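Night Guards, Grinding and a Good Night's Sleep: A Talk With the Dentist at Ostrowski Family Dental

Ask the dentist who runs Ostrowski Family Dental in Cekidville what she likes talking about most, and you might expect implants or whitening. She laughs and says, "Grinding! I could talk about grinding all day." We met in her office between patients, and over a large mug of tea she did pretty much that.

She got hooked on the subject in dental school, when an instructor passed around plaster casts of a patient's teeth taken several years apart. "The canines had gone completely flat," she says. "I remember holding the two casts side by side and thinking, this person did that in their sleep, with no idea it was happening. I thought it was the most amazing thing I'd ever seen."

The medical word is bruxism, and it covers both grinding and clenching. Plenty of people who do it never make a sound, so a partner who sleeps soundly next to you doesn't rule it out. She asks every new patient the same set of questions. Do you wake up with a tight jaw? Do you get headaches near your temples in the morning? Have you chipped a filling lately and couldn't say how?

"People come in about a sore tooth, and we take an X-ray and the tooth looks fine," she says. "Then I press on the muscle just here, at the corner of the jaw, and they nearly jump out of the chair. That's when we start talking about what goes on at night."

She is quick to say that a sore jaw can have other causes, and that she sends some patients to their doctor first. Snoring and daytime tiredness always get her attention. "If I suspect sleep apnea, I want that looked at before I make anything. A guard protects teeth. It won't treat your breathing, and I'd feel terrible if someone thought it did." 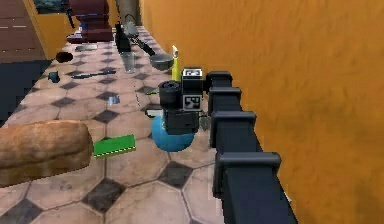

Simulated view: black robotic arm over a tiled counter, orange wall at right.

When a guard is the right choice, the office takes a digital scan of the upper and lower teeth and sends the files to Dallero, the lab the practice has used since it opened. She loves this part. The scan takes a few minutes, there is no tray of goop, and patients get to see their own teeth turning on the screen. "Kids of patients come over to look. Everybody wants to look! I've had people ask me to email it to them, and of course I do."

The finished guard comes back in a week or two, and then there is a fitting visit, which she refuses to rush. The patient bites on thin colored paper, she smooths the marks, they bite again. "I want the contacts even on both sides. If one spot is high, you'll feel it at two in the morning and the guard will end up on the floor."

So what about the boil-and-bite kind from the drugstore? I expected a firm no, but her answer was kinder than that. "For a short stretch, while you save up or wait for your appointment, I understand it. They're bulky, and some people chew on the soft ones like gum, so their muscles end up working harder. If you try one and your jaw feels worse, stop wearing it and call somebody."

Price comes up a lot. A custom guard at her office costs $587, which includes the scan, the fitting and one adjustment visit in the first 90 days. Some insurance plans pay part of it and some pay nothing, and the front desk will check before anything is ordered. She points out that a single crown can cost far more, and heavy grinders rarely crack only one tooth.

Care is simple, and she has strong feelings about it. Rinse the guard in cool water as soon as it comes out. Brush it with a soft brush and a little dish soap, because toothpaste scratches. Let it dry in a case with air holes. "And no hot water, please. I had a patient run his through the dishwasher. It came out looking like a potato chip." Dogs are the other danger, apparently. They adore the things.

She would like people to think about their days, too. Many of her patients clench at their desks or in traffic on the Warar road without noticing. Her advice is a small sticker on the edge of the computer monitor. Each time you see it, check that your lips are together and your teeth are apart, with your tongue resting lightly behind the upper front ones. "I have one on my steering wheel," she says. "I still catch myself!"

Has she ever worn a guard herself? She opens a desk drawer and holds up a scuffed blue case. She has had it for years and takes it on every trip, and she brings it along to her own checkup so that the hygienist can look it over for cracks. She suggests her patients do the same with theirs.

Her next patient had arrived by then, a woman picking up her first guard. Last I heard, through the half-open door, they were talking about what color case she wanted.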